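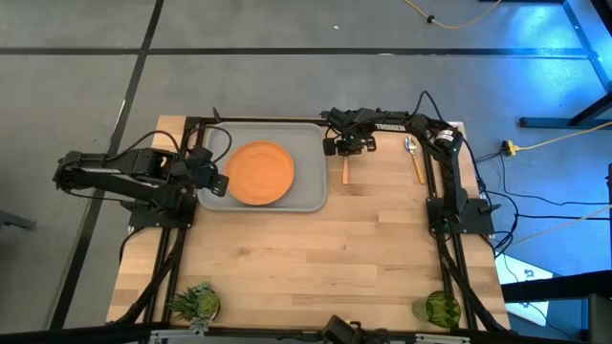 Kitchen and Shared Table Safety Checklist, Hendwood Building, 2nd Floor

Completed by: Wilma Schouten
Month: September
Walked: Friday, before the lunch rush
Marks used: OK, FIX (someone needs to do something), WATCH (fine today, look again next month)

I love doing this walk-through, and this month was a good one! Most of the FIX items from August are closed, and the sink area looks better than I have ever seen it. Please read the comments as well as the marks, especially if you cook here or bring food for a group.

FLOORS AND WALKWAYS

1. Path from the hall door to the sink is clear. OK
Comment: Wide open the whole way. Whoever moved the paper towel cartons into the closet, thank you.

2. No loose mats, lifted edges or trailing cords. WATCH
Comment: The rubber mat in front of the sink has started to curl at the corner nearest the trash. I pressed it down and it stayed down while I was there. If it's up again in October I'll order a new one.

3. Spill kit is stocked and easy to reach. OK
Comment: Absorbent pads, gloves, caution sign, dustpan. The sign has a new foot and stands up by itself now, which made my morning.

4. Lights work in every part of the room. FIX
Comment: The under-cabinet light by the toaster flickers for a few seconds before it comes on. Reported to Endby under work order 3574.

FIRE AND ELECTRICAL

5. Extinguisher is on its hook, pin in, needle in the green, tag current. OK
Comment: All good. Nothing stacked in front of it either.

6. Fire blanket is hanging by the stove with both tabs showing. OK
Comment: We had a great turnout when we practiced pulling it down. If you missed that, ask me and I'll show you. It takes a minute and you will feel much better about frying things.

7. Toaster, kettle and microwave plugged straight into the wall. FIX
Comment: The kettle was on a power strip again, sharing it with the toaster. I moved it back to the wall outlet. Please leave it there, even if the cord is a stretch. A longer counter by the outlet is on my wish list and I'm still asking!

8. Stove hood filter is clean. OK
Comment: Sparkling. The Chareonsuk cooking group took it down and soaked it after their last dinner, and you can see your face in it.

REFRIGERATOR AND FOOD STORAGE

9. Refrigerator is holding temperature. FIX
Comment: The thermometer on the top shelf read 47 when I opened the door, and it hadn't moved when I came back at the end of the walk. That is too warm. I turned the dial colder, put a note on the door and threw out the open milk and the egg salad. Endby will check the door seal. Until they have been, please use the small refrigerator in the hall for meat, fish, eggs and dairy.

10. Raw meat on the bottom shelf, in a tray with a rim. OK
Comment: No raw meat inside today, and the tray is in its place.

11. Food is labeled with a name and a day. WATCH
Comment: So much better than in spring. There were 4 containers with no label. I gave them a sticker, and they go out at the next clean-up if they're still there.

12. Allergen list is posted for shared meals. OK
Comment: The new one is big, clear and easy to read from the door. Sesame has been added.

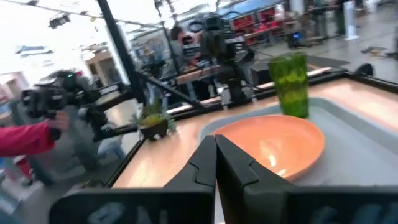 Can we leave fruit or snacks out in an open bowl overnight?
Whole, unpeeled fruit can stay out. Anything cut, peeled or out of its wrapper needs a lid or goes in the trash at the end of the day, because open food is what brings the ants in.

DISHES AND GLASSWARE

13. No chips, cracks or sharp rims. FIX
Comment: I ran a finger around every mug and tumbler on the open shelf and found 2 mugs with chipped rims. They're gone now. Chipped glass or china gets wrapped in newspaper and goes in the hard-sided bin under the sink, never loose in a trash bag where somebody will grab it from the outside.

14. Plastic bowls and cups in usable shape. OK
Comment: A few light scratches, nothing deep. If a fingernail catches in the scratch, it's time to let the bowl go.

15. Cutting boards are clean, flat and kept apart by use. WATCH
Comment: The bread board rocks a little when you press on one corner. Put a damp cloth under it when you use a knife and it won't budge. The vegetable boards look terrific after their sanding and oiling.

16. Knives in the block, none loose in drawers or in the sink. OK
Comment: Every slot filled! First time this year.

17. Trays carried and loaded safely. OK
Comment: I watched the Manano group set up lunch and they did it beautifully. Tall glasses went in the middle of the tray, the heavy things close to the body, and one person held the door. If your tray is so full that you can't see your feet, make a second trip.

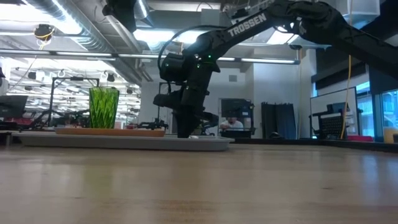 TABLES AND SURFACES

18. Wood surfaces are smooth, sealed and free of splinters. OK
Comment: Run your palm over the wood the next time you're in the room. It is a pleasure. Wipe with warm water and a drop of dish soap, then dry it off. No bleach and no scouring pads, please — they open up the grain, and then it soaks up everything you spill.

19. Edges and corners have no cracks or raised hardware. OK
Comment: Checked by hand all the way around. Nothing to snag a sleeve.

20. Hot pans have somewhere to go. FIX
Comment: The cork trivets have wandered off again. I found one behind the coffee filters. I'm bringing a few from home on Monday and hanging them by the stove where everybody can find them.

HAND WASHING AND FIRST AID

21. Soap, paper towels and warm water at the hand sink. OK
Comment: The new soap dispenser is a joy. One push, no drips on the floor.

22. First aid box is complete and in date. FIX
Comment: Low on blue bandages, and the burn gel has expired. Replacements are ordered. The eyewash bottles are sealed and in date.

23. Emergency numbers and the building address are posted by the phone. OK
Comment: Still there, still correct. The address is in large print so a visitor can read it out under stress.

OPEN ITEMS TO CARRY OVER

Under-cabinet light, work order 3574 — Endby
Refrigerator door seal — Endby
Kettle cord — everyone
Trivets and burn gel — Wilma

If you spot something before the October walk, write it on the clipboard by the door or stop me in the hall. I'm always happy to come and look.

Signed: Wilma Schouten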